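Planning for Equipment: An Interview with Dace Navickas

June 8, 2021

When the Namitz Center for Applied Handling approved its first multi-year equipment plan in March, the responsibility for carrying it out passed to Dace Navickas, the Center's head of laboratory planning. The plan covers robot arms, grippers, wrist cameras, computing, and the furniture and wiring that go with them. Ms. Navickas spoke with the newsletter in her office about how the budget was drawn up and which purchases come first.

She began with the state of the records. Until last year, each group at the Center bought its own equipment from its own project money, and the lists were kept separately. "We had four spreadsheets and a binder," she said. "The first task was to merge them. The merged list came to 276 items, and for 183 of those we could find a purchase order." The remaining items had been transferred from earlier projects or bought as part of larger packages, and had to be valued by hand.

The inventory changed the order of the plan. The groups had expected the first year to go toward additional arms. Ms. Navickas said that the records pointed elsewhere. "The arms we own were in use for less of the week than people believed. The waiting was for fingers, cables and mounts. A station would stand idle for two weeks for the lack of a part that fits in an envelope."

Grippers therefore have their own line in the new budget, separate from the arms. Fingers are treated as consumables, in the same category as gloves and filters, and each station is allotted a fixed number of spare pairs per year. Under the previous arrangement a replacement pair required the same approval form as a new arm, with three signatures. 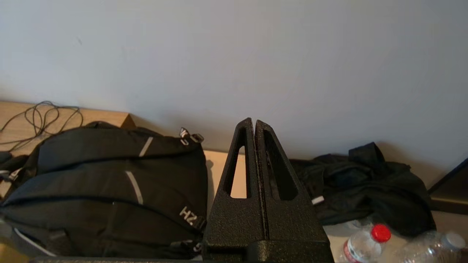 The choice between suppliers took up much of the spring. Two companies, Ploltach and Stevex, were asked to quote for the same set of grippers and mounts on the same terms. Stevex offered the lower unit price. Ploltach offered a longer service period and agreed to hold spare parts in the region. "On paper the difference was $913 per station," Ms. Navickas said. "We asked each group what a lost week costs them, in staff time alone. After that the discussion was fairly short." The Center signed with Ploltach for grippers and mounts. Stevex will continue to supply power units under an existing agreement.

Asked whether the decision had been unanimous, she said that it had not. The group working on the Yu project, which studies the handling of soft goods and everyday personal items, had asked for a different finger shape from the one used elsewhere in the building. Their request was granted for two stations, with a review after one year. "I would prefer one type of finger across the whole Center. It makes ordering simpler and it makes training simpler. The Yu group had test results to show us, and I did not have any to put against them."

Ms. Navickas gave particular attention to costs that do not appear in a supplier's quotation. Cameras mounted at the wrist need calibration, and someone has to be paid to do it. Recordings have to be stored. Work surfaces have to be at the right height, and the walls behind them have to have enough outlets. The plan sets aside $725 per station per year for these items together, a figure she described as low. "I asked for more and this is what we received. I intend to ask again, with a full year of receipts."

Test objects are also included for the first time. Researchers had been bringing in bags, clothing and bottles from home, and in several cases had not been repaid. Each group now has a small allowance and a shelf for storing what it buys. Objects are labeled and remain with the station when a project ends, so that a later group can repeat earlier trials with the same set.

On the subject of leasing, she was cautious. The Center considered a lease for arms and decided against it for the current period, chiefly on account of the insurance terms and a clause that prohibited changes to the wrist. "Our people change the wrist constantly. We would have been in breach within a month." The question will be reopened before the next plan is written.

Her advice to other institutions at the same stage concerned timing. Quotations should be requested well ahead of the budget deadline, and the people who run the stations should read them before the finance office does. "They notice a wrong connector in the first minute. I would not notice it at all."

The first delivery under the plan is expected before the end of the year. Groups that have not yet confirmed their station layouts should send them to the planning office.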